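골판지는 어떻게 하중을 견디는가

신발 한 켤레가 공장에서 소비자의 현관까지 이동하는 동안 가장 큰 압력을 받는 것은 신발이 아니라 상자다. 창고에서 상자는 여러 단으로 쌓이고, 맨 아래 상자는 위에 놓인 화물의 무게를 몇 주 동안 받는다. 포장 설계에서 이 조건을 다루는 기본 지표가 상자압축강도다.

골판지의 구조는 단순하다. 평평한 원지 두 장 사이에 물결 모양의 골심지를 붙인다. 골이 세로로 서면 각 골은 작은 기둥처럼 작용하고, 양면의 원지는 기둥이 옆으로 휘는 것을 막는다. 같은 원지를 쓰더라도 골의 방향을 가로로 돌리면 수직 하중에 대한 저항은 크게 떨어진다.

하중은 네 모서리에 집중된다. 벽면 중앙은 비교적 낮은 하중에서 바깥이나 안쪽으로 휘기 시작하고, 이후 늘어나는 하중은 모서리가 부담한다. 포장 기술자 아틸라 보지크(Attila Bozsik)는 설계 검토에서 손잡이 구멍의 위치를 먼저 확인한다. 구멍이 모서리에 가까울수록 강도 손실이 커진다는 것이 그의 설명이다. "구멍의 면적보다 위치가 문제입니다. 도면에서는 7밀리미터 차이지만 적재 시험에서는 다른 상자가 됩니다."

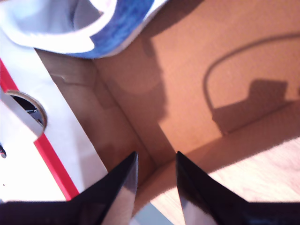
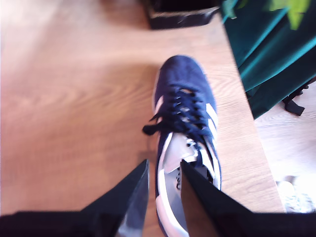 습도와 시간

종이는 주변 공기의 수분을 흡수한다. 섬유 사이의 결합이 약해지면 압축강도도 낮아진다. 상대습도 90퍼센트의 보관 환경은 표준 시험실과 전혀 다른 조건이며, 해상 운송용 상자에는 이를 반영한 안전율을 적용한다. 습도가 오르내리는 환경은 더 까다롭다. 흡습과 건조가 반복되면 일정한 하중에서도 변형이 빨라진다.

시간도 변수다. 압축시험기는 짧은 시간에 하중을 올려 최대값을 기록하지만, 창고의 상자는 그보다 낮은 하중을 오래 받는다. 이때 서서히 진행되는 변형을 크리프라고 한다. 프리캄데일(Prikamdale) 물류창고는 동일 규격의 상자 200개를 나누어 보관하면서 적재 기간에 따른 높이 변화를 기록했다. 담당자 잭슨 샌두(Jaxon Sandhu)에 따르면 변형은 적재 초기에 빠르게 진행된 뒤 완만해졌고, 붕괴 직전에 다시 빨라졌다.

적재 방식

모서리를 수직으로 맞추어 쌓는 기둥식 적재는 상자의 강도를 가장 잘 활용한다. 벽돌처럼 엇갈려 쌓으면 화물 전체는 덜 흔들리지만, 위 상자의 모서리가 아래 상자의 약한 벽면에 놓인다. 팔레트 밖으로 상자가 조금만 튀어나와도 하단 모서리가 지지력을 잃는다.

포장업체 레베크(Lévesque)는 아래쪽을 기둥식으로 쌓고 최상단만 엇갈리게 놓는 혼합 방식을 쓴다. 상단은 하중이 작아 강도 손실의 영향이 제한적이다. 이 업체의 적재 지침은 팔레트 가장자리 돌출을 허용하지 않으며, 스트레치 필름의 장력도 모서리가 눌리지 않는 범위로 정해 두었다.

재생 원지의 비율이 높아지면서 계산은 복잡해지고 있다. 재활용을 거친 섬유는 짧아지고 결합력이 줄어든다. 재생섬유 100퍼센트 원지로 같은 강도를 얻으려면 평량을 높이거나 전분을 표면에 도포해야 한다. 평량을 높이면 상자의 무게가 늘고, 도포량을 늘리면 건조 공정의 에너지 소비가 증가한다. 레베크는 현재 두 방법을 상자 규격별로 나누어 적용하고 있다.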